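Before you build a hand-held gripper in a shared shop: tips from someone who has her doubts

By Amber Nijs

The pitch goes like this. You print a shell, add a trigger and some soft fingers, stick a marker cube on top, put a camera on your forehead, and by supper you are teaching a robot to tidy up.

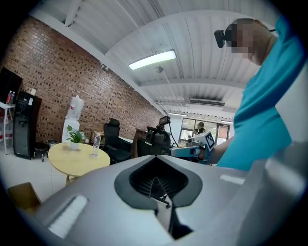
I have been helping with one of these builds at the Clurkach workshop since May, and supper has come and gone many times. I still can't say whether the thing will ever teach a robot to do anything useful. What I can pass along are the boring parts, most of which apply to any printed hand tool, so you can use them even if you think the robot side is bunk.

Printing the shell

Print the body in two halves and glue them. The plans we started from, a set called Trulus, tell you to print it whole, and they make it sound easy. We got a shell full of support material that had to be dug out with a dental pick. Two halves, seam along the underside, a little epoxy, clamps overnight.

Skip the fancy filament. I was told we needed the stiff kind with fiber in it. Plain PLA has held up fine in the hand, and it's kinder to your nozzle. Keep it out of a hot car, though. Ours spent one afternoon in a trunk and the trigger never closed right again.

Sand the grip before you do anything else. Layer lines feel like nothing for five minutes. After an hour you'll have a red stripe across your palm.

The fingers

Soft fingers are where the money goes if you let it. There are sets for sale at prices I won't repeat. We poured ours in silicone from a tub meant for baking molds, and I was ready to be smug about it, but the first pair tore at the root. The second pair, with a thicker base, is still going. Dust the mold with cornstarch and brush out the extra.

Wash them with dish soap when they stop gripping. People will tell you the surface needs a special primer. It needs the lint taken off.

Markers

Glue the printed markers down flat, all the way to the corners. A bubble you can hardly feel with your thumb can be enough to spoil the reading. Use matte paper. Glossy sticker sheets look sharp on the bench and turn into mirrors under shop lights.

Speaking of lights - try your markers in the room where you mean to work before you fasten the cube for good. Long fluorescent fixtures and a white ceiling throw glare in spots you won't guess. I moved a cube by a finger's width and that fixed what a week of fiddling with software settings had not.

Write down which way is up on every cube. Pencil is fine. Do it before the glue.

Wearing the camera

Head straps slip. The wide elastic kind slips less, and a strip of that rubbery shelf liner inside the band helps a lot for almost no money. Tighten it sitting down and then look at the floor and the ceiling. If it moves, it will move worse when you're reaching for something.

Take breaks. I don't care what the schedule says. A small camera on your forehead is light for 2 minutes and a nuisance after that, and a sore neck makes for sloppy hands.

Sharing the space

Drinks get capped. Ours is a room where people sit down with a bottle and a laptop wherever there's a flat surface, and one tipped soda can end a circuit board.

Label your box of parts. The Lambrechts crew keeps its screws in the same yellow tubs we do, and I have built half a trigger out of their hardware without knowing it. Sorry again.

Tell people before you start recording. Some don't want to be in it, and they shouldn't have to find out afterward.

Is it worth it?

We have spent $133 on parts so far, leaving out the filament we wasted. The goal was 200 clean recordings of picking up and putting down small objects. A fair share of what we have is garbage - markers lost, fingers slipping, somebody sneezing. The Stullulent forum says this is normal. The forum says that about everything, including the time a man's battery swelled.

If you like making tools, go ahead. The trigger linkage alone taught me more about tolerances than any class I paid for. If you want your laundry folded, I'd fold it.

Next on my list is a better spring for the trigger. The pen springs are too weak and the ones from the hardware store could launch a marble. If you've found something in between, leave a note in the parts drawer.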